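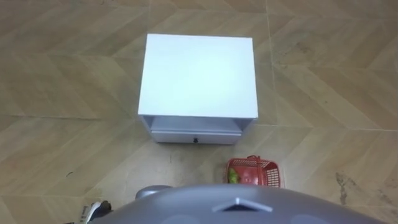
A small white cabinet with one drawer.

Butance: frequently asked questions

What is Butance?

A game about running a ferry company badly. You can try to run it well, and a few people have, but the weather system has opinions about that. It's made by Fukik, a studio of two: Tùng Đinh does the code and Vinh Đào does the art, the music and most of the apologising on the forum.

Is it finished?

It's in early access. The harbour, the first seven routes and the whole of the staff canteen are in. The night sailings are planned for April, and we have learned not to say which part of April.

What do I need to run it?

A fairly ordinary PC with 6 GB of free space. It will run on older laptops with the water turned down to Low, though the sea then looks like a car park. A controller works for everything except the rota screen, which wants a mouse.

Will it come to consoles?

We'd like it to. Please see "a studio of two", above.

Is there multiplayer?

Two players can share a company over the internet. One of you handles the boats and the other handles the money, and you can't see each other's screens. We've been told this is either the best thing in the game or grounds for moving out.

How long is the campaign?

Our testers took 11 hours or so. Vinh takes much less, but he knows where the sandbanks are, having drawn them.

Who is Lưu, and why does he keep sacking me?

Lưu is the harbour master. He sacks you if you miss three inspections in a row, or if you ram his office. Pay the fine at the kiosk before closing time and he'll take you back, with remarks.

My save has vanished. What now?

Look in the Backups folder first - the game keeps the last six saves there. Copy the newest one into the Saves folder and restart. If Backups is empty too, write to us and attach the log file. Please don't reinstall before you've done that, as it deletes the log and leaves us guessing.

Why can't I buy the second ferry?

You need a licence from Getwood, the in-game shipyard, as well as the cash. It costs 200 crowns and is sold at the back counter. Yes, the sign is small. We've made it bigger twice.

Can I use mods?

Go ahead. Put them in the Mods folder and switch them on from the title screen. We can't help with crashes while mods are running, so turn them off and try again before you report anything. This includes the one that replaces every passenger with Lưu.

Can I stream it or make videos?

Yes, and you can keep whatever you earn. The radio songs are all Vinh's own, so they won't get you a copyright claim. Reviews of his singing may be sent to Tùng, who collects them.

Do you give refunds?

The shop you bought it from does, under its own rules.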